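교구 대여 품목 검토: Achari 색깔 오리 분류 세트

Lutovstead 교구지원실
분류: 색 인지 / 분류 활동 / 탁상용

본 검토문은 교구지원실이 대여 목록에 새로 올린 Achari 색깔 오리 분류 세트의 사용 결과를 정리한 것입니다. 대상 독자는 대여를 신청하려는 어린이집, 유치원, 지역 놀이실의 담당 교사입니다. 공급사는 Brasteo이며, 지원실은 정가로 구입한 세트를 사용하였습니다.

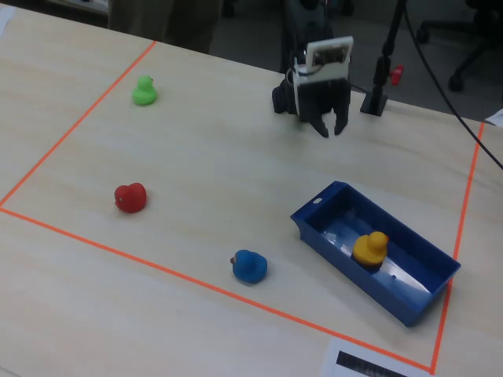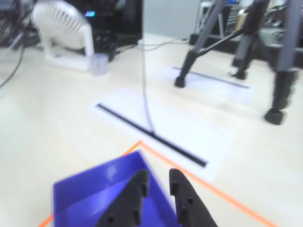 주황색 테이프로 구획한 탁자와 푸른 계열의 용기

이 세트는 색을 구별하고 물건을 정해진 자리로 옮기는 활동을 위해 구성된 탁상용 교구입니다. 오리 인형 네 개와 얕은 용기 한 개, 구획 표시용 테이프 한 롤, 얇은 활동 안내서가 한 상자에 들어 있습니다. 인형의 색은 초록, 빨강, 파랑, 노랑이며 모두 고무 오리의 익숙한 형태를 하고 있습니다. 배치의 기본형은 첫 번째 사진에서 확인할 수 있는데, 노란 오리는 용기 안에 있고 나머지 세 마리는 테이프 안쪽의 탁자 위에 흩어져 있습니다. 안내서는 이 상태를 '하나 넣은 자리'라고 부르며, 아이가 무엇을 해야 하는지 말로 설명하기 전에 보여 주는 견본으로 쓰도록 권합니다. 지원실에서도 이 방식으로 활동을 시작하였고, 특히 처음 참여하는 아이들에게 유용하다고 판단하였습니다.

검토 방법

검토는 지원실 활동실과 대여 기관에서 나누어 진행하였습니다. 진행 횟수는 모두 58회이며, 매회 활동이 끝난 뒤 담당 교사가 한 쪽짜리 기록지를 작성하였습니다. 기록지는 준비, 진행, 정리, 세척의 네 항목으로 되어 있고 점수를 매기는 칸은 두지 않았습니다. 지원실은 과거에 점수제 기록지를 사용한 적이 있으나, 같은 점수라도 기관마다 뜻하는 바가 달라 품목 간 비교에 도움이 되지 않았습니다. 이번 검토문에 인용한 의견은 모두 서술형 칸에 적힌 내용을 바탕으로 합니다.

참여 연령은 만 2세 반부터 만 5세까지였습니다. 만 3세 미만의 아이는 교사가 곁에 앉은 상태에서만 참여하였습니다. 비교 품목으로는 지원실이 이미 보유하고 있는 Banaslow 분류 놀이판을 사용하였습니다. Banaslow 제품은 바닥판에 칸이 고정되어 있고 색깔 원반을 끼우는 방식이어서 성격이 같지는 않으나, 신청 기관에서 두 품목의 차이를 묻는 경우가 많아 함께 다루었습니다.

오리 인형

인형의 색은 서로 뚜렷이 구별됩니다. 초록은 연둣빛이 도는 밝은 색이고, 밝은 나무 탁자 위에서 멀리 떨어진 자리에 놓아도 쉽게 눈에 들어옵니다. 네 가지 색 이름을 아직 모두 말하지 못하는 아이도 교사가 내민 색 카드와 같은 색의 오리를 고르는 데에는 별다른 어려움을 보이지 않았습니다.

인형의 형태가 분명하다는 점도 장점으로 평가되었습니다. 부리가 있어 오리가 어느 쪽을 보고 있는지 말할 수 있으므로, 색 분류에 이어 방향을 나타내는 말을 연습하기에 알맞습니다. 여러 교사가 "파란 오리는 어디를 보고 있나요"와 같은 질문을 활동에 넣었다고 적었습니다. 안내서에는 방향에 관한 활동이 한 문단밖에 없으나, 실제로는 색 분류보다 이 부분에 시간을 더 들인 반이 적지 않았습니다. 다음 판에서는 해당 내용을 늘려 주기를 공급사에 요청한 상태입니다.

다만 빨간 오리는 얼굴 쪽을 알아보기가 상대적으로 어렵습니다. 조명이 한쪽에서만 비치는 교실에서는 부리와 머리가 한 덩어리의 짙은 자국처럼 보일 수 있고, 방향을 묻는 활동에서 아이가 머뭇거리는 일이 있었습니다. 같은 질문을 초록이나 파란 오리로 먼저 진행한 뒤 빨간 오리로 넘어가면 문제가 되지 않았습니다.

인형을 쥐는 느낌에 대해서는 의견이 갈렸습니다. 만 4세 이상의 반에서는 적당하다는 응답이 대부분이었고, 손이 작은 아이들이 모인 반에서는 두 손으로 감싸 옮기는 모습이 자주 기록되었습니다. 지원실은 이를 결함으로 보지 않습니다. 두 손으로 옮기는 동작 자체를 목표로 삼은 반도 있었습니다.

용기

용기는 직사각형의 열린 형태로, 벽이 비스듬하게 기울어 있고 바닥이 오목하지 않습니다. 벽의 경사 덕분에 오리를 정확히 내려놓지 못해도 안쪽으로 미끄러져 들어가는 경우가 많습니다. 실패하였다는 인상을 덜 주는 구조이므로 어린 연령에 적합합니다. 반대로 만 5세 반에서는 너무 쉽다는 의견이 나왔고, 교사들이 용기를 비스듬히 돌려 놓거나 탁자 가장자리 쪽으로 옮겨 난이도를 조절하였습니다.

짧은 쪽 테두리에 난 타원형 구멍은 손잡이나 걸이로 쓸 수 있습니다. 지원실에서는 세척 후 벽면 고리에 걸어 말리는 데 사용하였고, 물이 한쪽으로 빠져 관리하기에 편리하였습니다. 구멍에 손가락을 넣고 용기를 끌어당기는 아이들도 있었으나 테두리가 휘거나 갈라진 사례는 접수되지 않았습니다.

용기의 색에 대해서는 개선이 필요하다고 판단합니다. 오리 가운데 한 마리가 파란색인데 용기 역시 푸른 계열입니다. 파란 오리를 용기에 넣으면 다른 세 색에 비하여 눈에 덜 띄고, 색 분류를 처음 접하는 아이 가운데 일부는 파란 오리만 용기에 넣어야 한다고 받아들였습니다. 색을 맞추는 놀이라는 점을 생각하면 충분히 있을 수 있는 해석입니다. 담당 교사들은 안내서의 권고대로 노란 오리를 먼저 넣어 두는 방법으로 이를 해소하였으나, 흰색이나 회색 용기를 제공하는 편이 근본적인 해결책일 것입니다.

표면의 광택도 기록지에 여러 차례 언급되었습니다. 창가나 천장등 바로 아래에서는 용기의 안쪽에 빛이 반사되어 희게 번져 보입니다. 활동 진행에 지장을 줄 정도는 아니지만, 활동 과정을 사진으로 남겨 가정에 보내는 기관이라면 탁자의 위치를 미리 조정하시기 바랍니다. 시각적 자극에 민감한 아이가 있는 반에서는 용기 바닥에 얇은 천이나 종이를 깔아 사용한 예가 있으며, 이 경우에도 오리를 넣고 꺼내는 데에는 문제가 없었습니다.

구획용 테이프

세트에 포함된 테이프는 폭이 좁은 주황색 제품입니다. 밝은 탁자 위에서 선이 뚜렷하게 보이고, 네 변을 둘러 큰 사각형을 만들면 활동 범위가 한눈에 드러납니다. 지원실은 처음에 이 테이프를 부속품 정도로 여겼으나, 검토가 진행되면서 세트의 핵심 요소 가운데 하나로 보게 되었습니다. 테이프를 붙이지 않고 진행한 회차에서는 오리가 탁자 밖으로 밀려나거나 옆자리 아이의 활동과 섞이는 일이 잦았고, 선을 두른 회차에서는 "선 안에서 해요"라는 한마디로 대부분 정리되었습니다.

붙이는 요령은 다음과 같습니다. 탁자를 마른 천으로 닦고, 긴 변을 먼저 붙인 다음 짧은 변을 잇습니다. 모서리는 두 선이 살짝 겹치도록 합니다. 겹치지 않고 맞닿게만 붙이면 끝부분을 아이들이 손톱으로 떼어 내기 쉽습니다. 용기는 사각형의 한쪽 모서리에 가깝게 두는 것이 좋습니다. 가운데에 두면 오리를 옮기는 거리가 짧아지고 팔이 서로 부딪칩니다.

접착력은 중간 정도입니다. 하루 활동 뒤에 떼어 낸 경우에는 자국이 남지 않았습니다. 한 주 내내 붙여 둔 탁자에서는 접착제가 일부 남아 미지근한 물수건으로 여러 번 닦아야 하였습니다. 칠이 오래된 탁자나 원목 탁자를 사용하는 기관은 보이지 않는 곳에 먼저 시험하여 주시고, 대여 기간 중이라도 매일 떼어 내시기를 권합니다.

테이프의 길이에 대해서는 아쉽다는 의견이 많았습니다. 큰 탁자에 사각형을 두르면 한 롤을 빠르게 소모하며, 공급사는 같은 색의 테이프를 따로 판매하지 않습니다. 지원실에서는 시중의 폭이 좁은 색 테이프로 대체하고 있고 활동상의 차이는 발견되지 않았습니다. 다만 빨강, 파랑, 초록, 노랑 테이프는 오리의 색과 겹치므로 사용하지 않는 것이 좋습니다. 오리의 부리와 비슷한 색이라는 점에서 주황색도 완전히 무관한 색은 아니지만, 이 때문에 혼동이 생긴 사례는 보고되지 않았습니다.

안내서

안내서는 번역 상태가 고르지 않습니다. 앞부분의 활동 설명은 짧고 명확하나, 뒷부분의 관찰 기록 요령은 원문의 구조가 그대로 남아 있어 한 번에 이해하기 어렵습니다. 지원실에서는 뒷부분을 다시 정리한 별지를 만들어 대여 상자에 함께 넣고 있습니다. 별지는 반납하지 않으셔도 됩니다.

수록된 활동은 색 찾기, 넣고 꺼내기, 순서대로 넣기, 말로 지시하기의 순서로 되어 있습니다. 이 가운데 가장 반응이 좋았던 것은 말로 지시하기였습니다. 한 아이가 선 밖에 앉아 말로만 안내하고 다른 아이가 오리를 옮기는 활동으로, "초록 오리를 통에 넣어 주세요"에서 시작하여 "통에서 제일 먼 오리"처럼 색 이름을 쓰지 않는 지시로 나아갑니다. 만 5세 반에서는 교사의 개입 없이 오래 이어진 경우가 많았습니다. 순서대로 넣기는 오리가 네 마리뿐이어서 금방 끝난다는 지적을 받았고, 지원실도 같은 의견입니다.

Banaslow 분류 놀이판과의 비교

Banaslow 놀이판은 칸이 정해져 있으므로 정답과 오답이 분명합니다. 혼자서 반복하는 활동에는 이쪽이 더 알맞고, 준비 시간도 거의 들지 않습니다. Achari 세트는 탁자를 닦고 테이프를 붙이는 과정이 필요하며 교사가 과제를 말로 정해 주어야 합니다. 대신 물건의 위치, 방향, 거리를 자유롭게 바꿀 수 있어 같은 구성으로 여러 수준의 활동을 꾸릴 수 있습니다.

소리의 차이도 참고할 만합니다. 놀이판의 원반은 떨어뜨리면 소리가 크고 바닥에서 굴러갑니다. 오리 인형은 그런 문제가 적어, 낮잠 시간 전후에 조용히 진행하려는 반에서 Achari 세트를 선호하였습니다. 무게는 상자와 안내서를 포함하여 983그램으로, 교사 한 명이 다른 짐과 함께 들고 이동하기에 부담이 없습니다.

세척과 보관

인형과 용기는 중성 세제를 푼 미지근한 물로 씻고 그늘에서 말립니다. 지원실은 반납 때마다 전 품목을 세척하지만, 대여 기간이 긴 기관에서는 사용일마다 마른 천으로 닦고 주 1회 물세척을 하여 주시기 바랍니다. 입에 넣는 아이가 있는 반에서는 활동 직후에 씻어야 합니다. 소독용 알코올로 표면을 문지르는 방법은 공급사가 권하지 않으며, 지원실에서도 시험하지 않았습니다.

보관 상자는 종이로 되어 있어 오래 쓰기 어렵습니다. 세 번째 대여 무렵부터 모서리가 벌어졌고, 지금은 뚜껑이 있는 별도의 상자에 담아 내보내고 있습니다. 오리를 용기 안에 모두 담고 그 위에 안내서를 얹으면 한 번에 들어갑니다. 테이프는 지퍼 봉투에 따로 넣어 주십시오. 봉투 없이 넣으면 옆면에 먼지와 실밥이 붙어 다음 기관에서 사용하기 어렵습니다.

활동 공간에 관한 참고 사항

탁자는 무늬가 없거나 결이 가는 밝은색이 가장 적합합니다. 체크무늬 식탁보나 그림이 인쇄된 유아용 책상에서는 오리와 테이프가 모두 묻혀 보입니다. 탁자 위의 다른 물건은 선 밖으로 물려 놓으면 충분하고, 반드시 모두 치울 필요는 없습니다. 두 번째 사진처럼 선 바깥쪽에 흰색 탁상용 선풍기 등이 놓여 있더라도 구획이 분명하면 활동 범위는 그대로 유지됩니다. 다만 어린 연령의 반에서는 손이 닿는 거리에 전기 제품을 두지 않는 기존의 안전 수칙을 따라 주십시오.

한 탁자에 둘러앉는 인원은 네 명 이하가 좋습니다. 오리가 네 마리이므로 인원이 더 많아지면 기다리는 시간이 길어지고, 색을 미리 차지하려는 다툼이 생깁니다. 인원이 많은 반은 조를 나누어 진행하시고, 기다리는 조에는 색 카드나 그림 그리기 등 별도의 활동을 준비하시기 바랍니다.

권장 대상

지원실은 이 품목을 만 3세와 만 4세 반의 색 분류 및 위치 말하기 활동에 권장합니다. 만 5세 반에는 말로 지시하기 활동을 중심으로 계획하는 경우에 한하여 권장하며, 단순 분류만을 목적으로 한다면 다른 품목이 더 적절합니다. 만 3세 미만의 아이가 사용할 때에는 반드시 성인이 같은 탁자에 앉아 있어야 합니다. 언어 지원이 필요한 아이와의 일대일 활동에서도 좋은 의견을 받았으나, 사례가 적어 별도의 권장 항목으로는 두지 않았습니다.

구입을 고려하는 기관에는 용기의 색과 테이프의 양을 먼저 확인하도록 안내하고 있습니다. 두 가지 모두 기관에서 보완할 수 있는 사항이며, 인형과 용기의 상태는 반복 대여 후에도 양호하였습니다.

대여 안내

품목 번호는 1,958번이며, 한 기관에서 동시에 신청할 수 있는 수량은 2세트입니다. 신청은 대여 창구 또는 전화로 받습니다. 수령과 반납은 매주 수요일 오후에 이루어지며, 수령할 때 담당자와 함께 구성품을 확인합니다. 구성품은 오리 인형 네 개, 용기 한 개, 테이프 한 롤, 안내서 한 부입니다. 테이프는 소모품으로 처리하므로 사용한 분량에 대해서는 비용을 청구하지 않습니다.

인형이나 용기를 분실하거나 파손한 경우에는 반납 전에 알려 주십시오. Brasteo에서 인형을 색별로 낱개 공급하고 있어 세트 전체를 변상하실 필요는 없습니다. 활동 기록지는 대여 상자 안에 들어 있으며, 작성하신 기록지는 세트와 함께 제출하시면 됩니다.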